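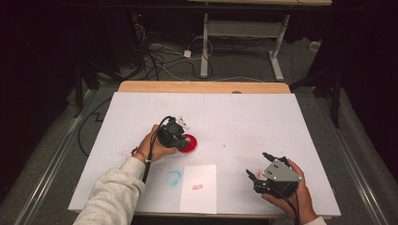 White board, wooden table, faint stains.

Stains, sprays and miracle powders: frequently asked questions

Most of these come in by email after somebody has bought something. Answers are by Isabelle Beaulieu unless marked. We don't sell cleaning products and we don't take free ones.

Does Fovell really lift any stain in one wipe?
No. The label says "any stain" on the front and then lists the exceptions on the back in very small type: ink, rust, dye, wine older than a day. I tried it on tea and on tomato sauce. It did fine on both, and so did dish soap and warm water. Draw your own conclusions about the price.

Is there any difference between Fovell and Fovell Pro?
The bottle is a different color and the spray head is nicer to hold. I compared the two ingredient lists and the only change I could find was the scent. If someone at the company would like to tell me what else is in there, my address is at the bottom of the page, where it has been since September.

My white surfaces look gray no matter what I do. What am I doing wrong?
Possibly nothing. White plastic gets scratched, scratches hold dirt, and a cleaner can't put the surface back. Be careful with scouring powders, which add scratches of their own. A soak in diluted bleach may help with color if the maker of the item says bleach is allowed. Rinse well. Never mix bleach with vinegar, ammonia or another cleaner, whatever the video told you.

What about baking soda and vinegar?
They fizz. Once the fizzing is over you have mostly salty water. Baking soda alone is a mild scrub and vinegar alone is good on limescale, so use them on separate jobs. Keep vinegar off marble.

The before and after pictures look amazing. Are they fake?
I can't prove that, and I wouldn't say it about any one ad. Look at the light, though. In the Clonoseo ad that everyone sends me, the "before" has a window on one side and the "after" has it on the other. Maybe they moved the table.

How do you test things?
Same stain, same cloth, same waiting time, and one patch that gets plain water. The water patch is the part most reviews skip. Zoia Vakulenko marks the patches and I score them without knowing which is which. It's a small home test and you should treat it as one.

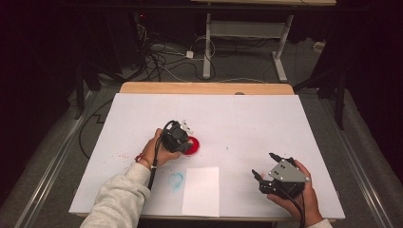
Do stain removers go bad?
Oxygen powders do weaken if damp gets in, so close the tub. Liquid bleach loses strength over months, faster in a hot garage. The "use within 30 days of opening" line on some sprays puzzles me - I wrote to two makers asking what happens on day 31 and got a coupon from one of them.

Is "plant-based" safer?
It can be. It can also mean one ingredient came from a coconut. Read the warnings on the back and ignore the leaf on the front.

A reader says toothpaste removed a ring mark from her table. True?
Chiamaka Ekpo wrote that one in and I believe her. Toothpaste is a gentle abrasive, so it may have rubbed off a little of the finish along with the mark. Try it where it won't show. I would try a dry cloth first.

Should I pay for the Clonoseo refill plan?
Count how many bottles you finished last year. Kelechi Akande did, found it was 2, and canceled. The cancel button is under Account, then Preferences, then a link called "Pause my sparkle." I wish I were making that up.

Can I send in a product for you to try?
Send the name, please, and we'll buy it ourselves. The list is long and Zoia picks the order.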